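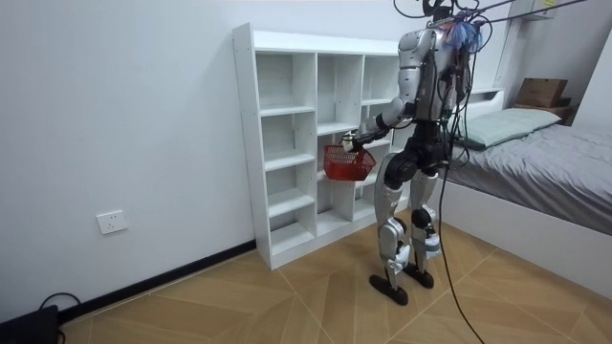 Watching for porpoises from land needs very little equipment, but it does need a calm day and some patience. Pick a headland or sea wall with a clear view over deep water, and aim for a sea with no white caps at all. A porpoise shows only a small dark fin for a second or so, and even a light chop will hide it. Take binoculars, a watch, a notebook, two pencils, a tide table and something to sit on. Apart from the seat, all of that will go in a small plastic basket with a handle, like the red one in the photo, and it can live on a shelf between trips. Add a flask if there's room.

## Choosing a time

Porpoises often feed where the tide runs hard past a point. At Dastelside the best spell is usually the 2 hours after low water, when the flood starts to pull round the end of the breakwater. Other places differ, so try a few states of the tide before settling on one. June is good for long, still evenings. Avoid looking straight into a low sun.

## Scanning

1. Sit down. You will hold the binoculars steadier with your elbows on your knees.
2. Choose a left and a right limit, such as a buoy and a rock, and stay between them.
3. Scan slowly with the naked eye first, from left to right.
4. Go back the other way with binoculars.
5. Rest your eyes for a minute and start again.

Look where gannets or terns are diving. If you see a fin, keep watching the same patch of water and then a little ahead of it. Porpoises tend to come up a few times in a row before a longer dive.

## Porpoise or dolphin?

A harbour porpoise has a small, triangular fin and rolls forward as it surfaces, as if fixed to a wheel. It rarely leaps. A bottlenose dolphin is much bigger, with a taller, curved fin, and may jump clear or follow a boat. If you aren't sure, write "unidentified" and describe the fin.

## What to write down

- Start and finish time of the watch
- Sea state, wind direction and visibility
- Time of each sighting
- Smallest and largest number of animals you think were there
- Direction of travel
- Any boats within 200 metres of them

Record the watches where you see nothing as well. Rory Cairns, who keeps the Dastelside log, had 18 blank entries before his first calf, and they are just as useful to anyone comparing one year with the next.

Copy your notes out the same evening while you can still read them. Dastelside sheets go in the box by the slipway before Thursday.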